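4. Setting up the Tritau hand-held pair

Revised 3rd February. Applies to kit 3139 with firmware 1902 or later.

The Kimance quick-start card says you can be recording in minutes. Plan on a morning. The card skips the marker check and treats the table as a detail, and most of the bad recordings we have had to throw out came from one or the other. The steps below replace pages 2 and 3 of the card.

4.1 Before you pick up the grippers

1. Choose a table with open floor on the operator's side. The shoulder straps should be snug with both arms stretched out in front.
2. Roll up long or loose sleeves. Fabric that slides down to the wrist can cover a marker.
3. Push each marker mount by hand. If it moves at all, tighten it and start the check again. The card calls the mounts self-locking. We have not found them to be.
4. Look at the finger pads. Replace any pad with a lifted edge.

NOTE: The Kimance brochure claims the tracking "works in any room." Treat this as a hope. Ceiling lights and windows both get into the gripper camera's view when the fingers tip upward, so do the check in the room you will record in, with its lights on.

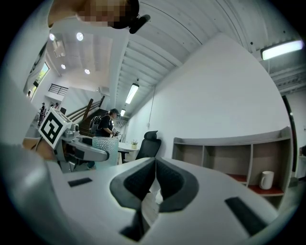
4.2 Checking the view

1. Hold both grippers over the table and open the Hakim viewer.
2. Tip each gripper up, then level, then down. Watch the exposure reading through the whole move. If it jumps and stays high, lower the limit to 2000 and repeat.
3. Bring the two grippers close together, then apart. Tracking should hold for both.
4. If tracking drops on one side only, swap the cables before you call support. Support will ask you to do it anyway.

CAUTION: Keep your face and other people clear of the fingers while they close. The soft pads will still pinch.

4.3 First grasp

1. Put a small, light cup within easy reach. Leave glass and ceramic for later.
2. Close one gripper on the cup and keep the other open and still.
3. Hold until the viewer shows a steady grip value, then set the cup down and open the fingers fully.
4. Repeat with the other hand.
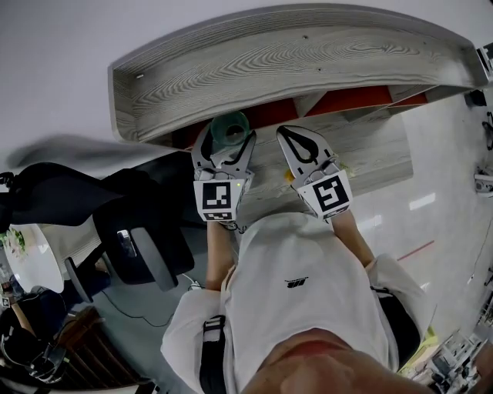

Figure 2. First grasp: left gripper closed on a small green cup, right gripper open.

The grip value is a width reading. The brochure calls it "touch sensing" - it has no idea how hard you are squeezing, and a thin cup can buckle while the number looks fine. Watch the cup.

See-through cups are worth a separate trial. The Ivar add-on is sold as the fix for clear plastic, and it may help with some shapes, but we would borrow a unit and try it on your own cups before paying for it.

4.4 Saving the check

Save the check under the kit number and keep it with the recordings. Run it again after any change to the mounts, pads or firmware.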